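About Merel

Merel is a toy and play supply company in Asetti. We sell to child care centers, preschools, therapy offices and families. Amparo Sánchez started the business in a rented garage with one shelf of secondhand play kitchens that she had cleaned and repaired. The first customer was the preschool two streets over, and it still orders from us every September.

Today we have 13 employees and a warehouse at 2864 Llanos Road. Walter Taipe runs the warehouse. Maribel Inga handles school accounts and is the person to contact about purchase orders. Zoila Villca buys our wooden toys and visits the workshops that make them.

We carry 200 products. Pretend food is the largest group, followed by blocks, dress-up clothes and simple puzzles. Most of our items are sold by the piece as well as in sets, so a center that loses half a tea service can replace only what is missing.
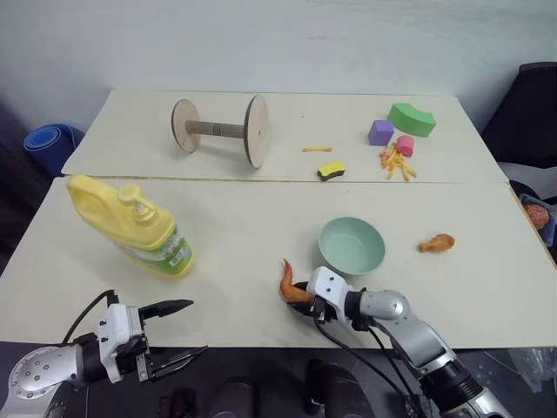
Toy french fries, a small sponge and a wooden spool on the tables.

In our sixth year we opened a second location in Tikent, which is a store only. It has a play corner for children under six and a repair counter at the back. Ajith Chacko manages the store and does most of the repairs himself. Bring in a Merel wooden toy with a broken part and we will fix it for the cost of materials.

Schools and licensed child care centers can open an account and pay by invoice. We ship orders in plain boxes and take back unopened items. Warehouse pickup is open until 4 p.m. Please call before you come so your order is ready at the side door.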